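# The Bed Is the Biggest Table in the House

*In April the fleeces come off the rack, and one must decide where they go for the summer.*
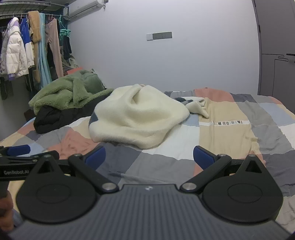 Cream fleece on a patchwork-patterned sheet, with the clothes rack near the wall.

When I moved to Stustthorpe I owned one suitcase and I did not own any fleece. In the town where I grew up we had wool for the cold months, and wool was a serious matter. My grandmother aired it, brushed it, and laid it in a chest with paper between the layers. The first winter here I bought a fleece jacket because everybody at the bus stop was wearing one. I remember that it weighed almost nothing and that I did not trust it.

Now I have lived in Stustthorpe for 19 years, and in my household there is more fleece than wool. It hangs on the rack, it lies on the chairs, it comes back from the car in the evening. All of it must be put away when April arrives, and this work, which takes me one long afternoon, is always done on the bed.

I have asked many people where they fold. A few have a table in a laundry room and I envy them. Most of them answer "the bed" and look a little ashamed, as if they had confessed to eating over the sink. I don't see why. A bed is flat, it is wide, it stands at a height where you can sit down when your back is tired, and nothing on it will scratch a zipper or be scratched by one. In a small apartment it is also the only place where you can see all your sweaters at the same time. If I use my kitchen table I have to fold over the bread.

## First, the sheet

Some people take the covers away and work on the bare mattress. Others work on top of the comforter, and this I would not recommend, because the comforter swallows the sleeves. I remove the comforter and the pillows and leave the sheet. It doesn't need to be smooth. I used to pull it tight at all four corners before I started, and after ten minutes it was creased again from my leaning on it, so I stopped.

A sheet with a pattern of blocks is a useful thing, and I discovered this only after I had bought one for its colors. Coral, beige, light blue and dark slate are very forgiving for lint. But the blocks also help the eye. When I fold a sweater I put its hem along the line between two colors and I can see right away if it is crooked. On a plain white sheet I am always guessing. A cream garment on a white sheet is the worst of all, for you lose the cuffs. I put the pale things on the dark blocks and the dark things on the pale ones. My daughter finds this ridiculous. She folds on the sofa with the television on, and her stacks lean.

## What the rack is for

For a long time I was against the open clothes rack. It looked to me like a shop, or like the house of a person who is leaving next week. Then the wardrobe in our bedroom gave up its left hinge, and for the weeks of the repair we bought a rack from Hashmi, the hardware shop on Findale Road. The wardrobe was repaired and the rack stayed.

Its advantage is that it doesn't let you forget. In a wardrobe a jacket can hang for three winters without being worn. On the rack you pass it every morning, and it starts to bother you. Mr. Hashmi told me that a rack of the kind I bought should hold up to 25 kilos. I have never weighed mine, but I know that when the black winter things are all hanging together at one end, the bar bends in a way I don't like. So the black things I spread out, with shirts in between.

For the April work I bring the rack close to the bed. I take down five or six pieces, lay them on the sheet, deal with them, and only then take the next. The mistake I made in earlier years was to take down everything. You feel very energetic for a moment, and at nine in the evening there is a mountain on the bed and you want to sleep.

## A lesson from Conceição Caldeira

The person who taught me how to fold fleece is Conceição Caldeira. She has the alterations workshop above the bakery in Sedau, two stops down the line, and I went there in the beginning only for a zipper. While I waited she was putting finished orders in bags. She took a thick fleece jacket, which at home I would have fought with, and made it in four movements into a packet the size of a loaf.

I asked her to do it again. She laughed and did it again, slower.

"You are folding it like a shirt," she said to me when I had tried. "A shirt wants to be flat. This one has air inside. First you must invite the air to go out."

I have thought about the word "invite" many times. What she does is this. She closes the zipper, if there is one, and lays the jacket with its face down. Then she puts both forearms on it, near the hem, and leans, and moves slowly up to the collar. She never beats or slaps it, as I used to. After this she brings one side to the middle with the sleeve laid straight down along it, then the other side the same. Then the hem goes up to the middle, and she leans once more with the forearms. The last fold brings the collar over. She turns the packet so that the folded edge looks at her.

With a hood it is a little different. The hood goes down flat on the back before anything else, and its cord is put inside. A cord that hangs out will catch every other thing in the box.

Conceição doesn't roll. I asked her about rolling because so many articles speak of it. She shrugged and said that rolling is for suitcases and for people who enjoy rolling. In a drawer she wants to see edges.

I went back to her this spring to check that I had remembered everything correctly. On her counter there is a kitchen scale, and we put my own fleece on it for curiosity. It showed 973 grams, more than I had ever thought, and we decided it was the lining. Then she put on the scale a wool cardigan which looked twice as warm. It was lighter than my jacket. She was very pleased by this, being on the side of wool.

## The question of washing

Everything should be clean before it goes away for the summer. On this point my grandmother and Conceição and the man in the dry cleaner's agree, so I don't argue. I do have an opinion about the wash itself. Fleece I turn inside out, zipper closed, in cool water, and without softener, which leaves the surface greasy to my fingers. I set the spin to 800 because on the higher setting my oldest one came out with a twisted collar, and it has kept that twist.

It should never go with towels. I wrote this sentence on a piece of paper and taped it inside the cupboard where the detergent stands, because there are three of us who use the machine and two of us don't listen. A towel gives its fluff to the fleece with great generosity, and to pick it off again is work for a whole radio program.

For drying I hang each piece by the hem on the rack, if the rack is free, or over the backs of two chairs. Then it must wait. A fleece can feel ready on the outside and still be damp in the seam under the arm, so I put my hand there before I fold.

## Where it all goes

We have no attic. The winter clothes go in two flat boxes under the same bed on which they were folded, and I admit that I like this, it is a very short journey. The heavy packets go at the bottom, with the folded edges up so that I can read them like the backs of books. Scarves fill the corners. I used to add little bags of lavender, but my husband sneezed through a whole October and now we use nothing.

Not all of it goes under the bed. One fleece for each person stays out, on the rack, through the whole summer. The evenings in Stustthorpe are not to be believed, even in July, and my first year I packed everything away with much discipline and then had to crawl under the bed with a flashlight before the week was over. The one that stays should be a light-colored one, if you have the choice. It looks less like winter.

And there is always a piece which I can't decide about. It lies in the middle of the bed while the others are folded around it, and I move it from one block of the sheet to the next one, and I hold it up, and I put it back down. This April it was the cream one. It is soft still, the cuffs are good, but I wore it only twice since the new year. Conceição told me that I should hang it with the hook of the hanger turned backward and see if by autumn I have turned it around. I had heard of this trick before and never tried it. The hanger is on the rack now, at the end nearest the wall.

The comforter was back on the bed by six, and the pillows also. I had one sock left, gray, from a pair that I'm sure I have never bought.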